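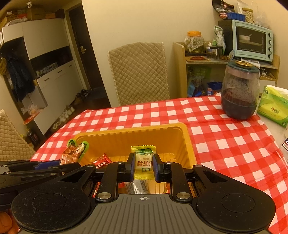

May, 7:40 am. Blower wheel off the Nirnex furnace, the one from the Yadav house, still shaking after two rounds of cleaning. Pulled it again first thing. Set screw was tight, hub looks fine, shaft turns true by eye. Laid the parts out in order this time, after last week's mess with the clips. Want a tray for that in a loud color, the yellow-orange plastic kind on the checked tablecloth would do it – black clips and screws show up on that right away and they vanish on our gray bench mat. Vivek to look for one.

Vibration at low speed is nothing much. Medium, you feel it in the cabinet door. High, the panel buzzes and the customer is right to complain.

### What I did

- Washed wheel again, warm water and the mild degreaser, soft brush between every blade. More gunk came out than I expected, mostly from the side by the motor. That side is hard to see
- Dried with the shop fan. Not the heat gun, see Brijesh's wheel from the winter
- Checked for bent blades with the card gauge. One is off near the rim, slight. Left it alone for now
- Found one old balance clip. Mark on the next blade over where it or another one used to sit??

So either somebody moved the clip or there were two and one went down the drain in the wash. Kamlesh did the first cleaning and he says he only saw one. Nothing in his notes about position. From now on: paint pen dot on the blade BEFORE the wheel goes near the sink. I will write it on the wall if I have to.

### Test stand

Mounted wheel on the spare Okinov motor so as to rule out the customer's one. Shake is the same, so its the wheel. Good, the motor is not cheap and I did not want to make that phone call.

Zatero meter clamped to the bracket, readings on high speed:

| Clip position | Reading |
|---|---|
| as found | 13 |
| moved to the old mark | 11 |
| old mark, plus second clip opposite the bent blade | 3 |

Meter units are whatever the meter gives, I never did sort out the scale setting. Only good for comparing against itself. Ravindra has the manual.

Very happy with the last row. Ran it for the length of a coffee and no change in sound. Tried medium and low after, both smooth. Then stopped it and started it from cold a couple more times, same.

### Still bothering me

The second clip is a fix for the bent blade, probaly. Proper answer is a new wheel. Neelam called the supplier, 476 for the wheel and they can't say when. She thinks we should offer the customer the choice and put the balanced one back in meanwhile. Agree. Somebody has to tell them plainly that the clip could come off if the wheel gets washed by someone else who doesn't know about it.

Also the housing. Has a rub mark low on the outlet side, shiny. Could be old, from before the clip moved. Wiped it and drew a line of marker across it, if the marker is gone at the next visit then it is still touching.

### For the van

Kamlesh and Brijesh going back this afternoon with it. Take:

- wheel (wrapped, do NOT lay it on its rim, stand the box the right way up)
- new set screw, the old one is chewed
- clip box
- Zatero and the bracket clamp
- foam strip for the cabinet door, the old one has gone hard

Power off at the switch AND the breaker, that switch felt loose to me. Check wheel is centered in the housing before tightening, spin by hand, listen. Then door on and run all three speeds. Write the readings in here please, not on the back of an invoice.

2:15 pm. Vivek asks if we can borrow the stand for the other Nirnex, the one with the squeal. Squeal sounds like a bearing to me, but yes, once the Okinov motor is back on the shelf. Cord on the stand needs a new plug first.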